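Subject: Re: [foltov-chili] Prizes and the sign-up sheet

Archana Sachdeva wrote:

> Are we doing a real prize this year or just bragging rights? And can somebody please tell me how many bowls to order. Last December we ran out by 7:30 and people were eating out of coffee mugs.

Hi all,

Ha, I was one of the mug people! I'd go with 200 bowls (the small ones, folks only want a few bites of each pot anyway). The shop on Entili Street has them in sleeves, and I can pick them up on my way home if you send me the okay.

As for the prize, I vote for a real one. The gift card idea was fine but I'd love something the winner can put on a shelf and be smug about for a year. I'm thinking big, gold and a little bit silly, two handles, the works:
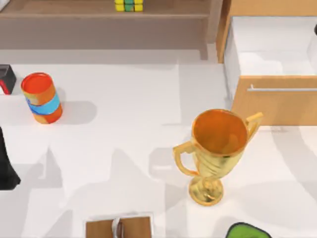

*Gold cup, the general idea*

We have 60 dollars left over from the bake sale, so that should cover a cup plus engraving. Abhishek, didn't you get the chess club's engraved somewhere in Testum? Were they quick?

Oh, and on the sign-up sheet: please write down if your chili has beans, meat or peanut butter in it (yes, peanut butter, it was delicious, but we need a label on the pot!). Bring your own ladle and an extension cord if you have one. The hall opens at 4 for setup and tasting starts at 6.

Still looking for one more judge who can take the heat.

Abhishek, call me about the tables!

Meg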